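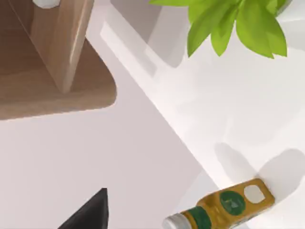 Wooden stand with upright post, and a leafy green plant.

Small maintenance in the workshop: tips for pumps, belts and valves

Updated 2 December 2020

In our workshop we have one transfer pump, one short conveyor and a mixer from Grasso. They are not new machines. With regular care they work well, and we call the service technician only for the bigger jobs. These are the habits which we keep.

Before any work, switch off the main power and put a lock on the switch. A paper note is not enough, it can fall down.

Write the running hours in a notebook. Our pump had 827 hours when we changed the shaft seal the first time, and 1,249 hours at the last check in November. Without the notebook we would not remember this.

Clean the motor fan cover with a dry brush. Do not use compressed air directly at the bearings, the dust goes inside.

Grease: less is better. We use Niteck grease for the conveyor bearings, two strokes of the gun, then we wipe the nipple. Do not mix two kinds of grease in the same bearing.

For the belt, mark the position of the tension screw with a paint pen before you loosen it. Turn both sides the same amount and let the belt run empty for seven minutes before you look at the tracking again.

Valves that stay open all year become stuck. Close and open them slowly once a month.

Keep the spare parts in closed boxes and write the part number on the outside. We keep seals from Wullix and fuses from Pridotus in separate boxes, because before they were together and the seals got damaged by the sharp ends.

If a screw in the electrical cabinet looks brown or burned, do not tighten it yourself. Leave the machine off and call an electrician.

Next page: how to store V-belts in winter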